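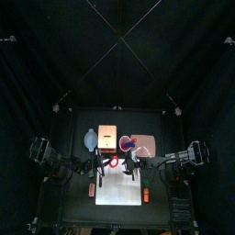
Figure 6.1 Small items set in a row along the back of a dark tabletop, with a white sheet in front.

Chapter 6
Small Items and the Shared Table

Chapter Objectives

After completing this chapter, the student should be able to:
Explain the difference between the storage area and the working area of a table.
Place small items in a row according to shape, height, and frequency of use.
Select a suitable container for items that cannot stand alone.
Return a table to its agreed arrangement at the end of a work period.

Key Terms
back row, clear zone, holder, home position, open item, reset

6.1 Introduction

The earlier chapters of this book dealt with closed storage: cabinets, drawers, and shelving. Items in closed storage are out of sight until a person goes to fetch them. This chapter turns to items that stay on the table during the whole of a work period. Such items are few in number, but they are handled often and by many people, and they account for a large share of the disorder found in shared rooms.

A table has two duties. It must hold the things that are needed, and it must leave space for the work itself. When no decision is made about where one duty ends and the other begins, objects drift toward the person seated at the front edge. A cup is set down where a sheet of paper was going to be placed. A box is pushed aside with an elbow. By the middle of the day the work is being done in whatever space happens to remain.

The remedy taught in this chapter is the back row. Items in regular use are lined up along the rear part of the tabletop, and the space in front of them is kept as a clear zone. In Figure 6.1 the row includes a light blue rounded object with a narrow neck, a light wooden box, a white cup with a red rim, and a flat pink board. The four differ in shape and in the way they rest on the table. Students should keep the figure at hand while reading Section 6.3, where the order of items within a row is discussed.

6.2 A Case from Practice

The teaching rooms at the Hernberg Institute of Household and Office Practice contain 23 tables, each used by several classes in a day. Before the present rules were adopted, every class arranged its table as it wished. Instructors reported that the opening minutes of each class were lost to moving things, and that items were often found on the wrong table or in a coat pocket.

Junaid Hayat, then head of the teaching rooms, asked that each table be given a fixed row and a written list of its contents. The list was to name no more than 10 items. Anything further was to go into the Stuvemis cabinets along the corridor wall, where it could be signed out. The first lists were drawn up in October and were revised twice before the end of the term. The revisions were small. Scissors moved from one end of the row to the other, and a tape dispenser was taken off the list because it was too heavy for one hand.

The Hernberg lists are reproduced in Appendix C, together with the shorter version later adopted at the Drokmont evening school.

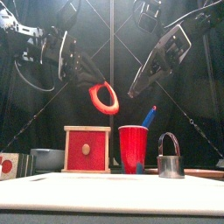
6.3 Order Within the Row

Once the contents of a row have been settled, each item must be given a home position. Three matters should be weighed.

Shape. Rounded items roll or tip when they are brushed in passing. They belong at one end of the row, where a hand reaching for something else will not cross them. Flat items such as boards may lie at the opposite end. A flat item should not be placed under another item unless both are always used together.

Height. A tall item hides a low one when both stand on the same line of sight. The usual practice is to leave a hand's width between neighbors and to avoid a second row altogether. If a second row cannot be avoided, the taller items stand behind.

Frequency of use. Items taken up many times in an hour should stand near the middle of the row, within reach of either hand. Items needed once or twice may stand farther out.

These matters sometimes conflict. Naqvi's rule, which was introduced in Chapter 3, settles most cases: an item that can be knocked over is placed first, and all others are placed around it.

6.4 Holders and Open Items

Pens, brushes, and other slender articles should not be laid loose on the tabletop. They are placed upright in a holder, most often a cup or a small jar. A holder should be heavy enough at the base to remain standing when its contents lean to one side. If it tips, the contents should be reduced before a larger holder is sought, as a larger holder will soon be filled.

Rings, loops, and other open items present a separate difficulty. They have no base, they slide under papers, and they are easily carried off around a finger. A ring may be hung on a short peg or laid in a shallow dish. Where neither is available, it may be laid flat at the end of the row with clear space on every side. It should not be dropped over the neck of another item, even for a moment, for the two will then be moved as one and returned as one.

Boxes with a slot or opening in the front face should be turned so that the opening faces the user.

6.5 The Reset

The reset is the return of every item to its home position. It is carried out by the person leaving the table, before the chair is pushed in. The leaver works from left to right, checks each item against the list, and reports any item that is missing or damaged. The steps are set out in full in the next section, with a form that may be copied for classroom use.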